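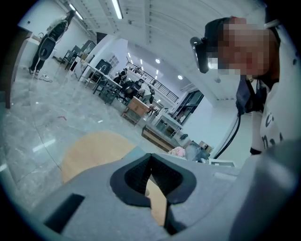
A bright room, with someone leaning in at the right.

Last updated: Jul 22, 2026

Renters in Prilville lose money every year over scratches, and I think the rule that lets this happen should go. I mean the clause found in most furnished leases here, the one that says the tenant will return all items "in the condition received." It sounds fair. In practice it asks for something no table or chair can do, and the tenant pays when the table fails to do it.

My neighbor Stela Cârstea moved out of a one-bedroom last November after five years. Her landlord uses Truststead to manage the building. Truststead charged her $50 for marks on a kitchen table and another $50 for a worn chair seat. She had no quarrel with the marks. They were there. She had eaten at that table every day, and she thought that was what it was for. The table was already used when she moved in, and the list she signed said only "table, good."

A hundred dollars will not ruin most people. That is part of the problem. The amounts are small enough that going to a hearing costs more in lost work than the charge itself. Stela's cousin Rodica told her to fight it. Stela did the math on two mornings off and let it go, as I would have.

Landlords do have a side here. Florin Sandu rents out the upper floor of his house on the Furtună road, and he has had a sofa come back with a burn through the cushion. He bought a new one and the deposit did not cover it. He says that if he could not charge for damage he would rent the place empty, and then people who arrive in town with two suitcases would have nowhere to go. I believe him. A burn is damage and should be paid for.

But a burn and a faded armrest are different things, and the lease treats them the same way. Most people can tell them apart without a lawyer. Things wear out from being used in the normal way. The rent on a furnished place is higher than the rent on an empty one, and that extra money is payment for the use of the furniture. Charging again at the end is charging twice.

What I would like to see is simple. Every item on the list should have an age and an expected life next to it. If a table is expected to last 17 years and it is already 12 years old, the most a tenant can owe is the share that is left, even if they saw it in half. Normal marks should cost nothing at all. And the list should be filled in by both sides, in the room, before the keys change hands. "Table, good" should not count as a record of anything.

Some people object that this makes more paperwork for small landlords. It does, a little. Florin tried it with his last tenant and it took most of an hour, including an argument over how old the bookcase was. They settled on a number and both signed.

The town council has had a draft of new lease rules in front of it since spring. The draft covers late fees and heating and says nothing on furniture. It could be fixed with one paragraph, and I have sent them mine.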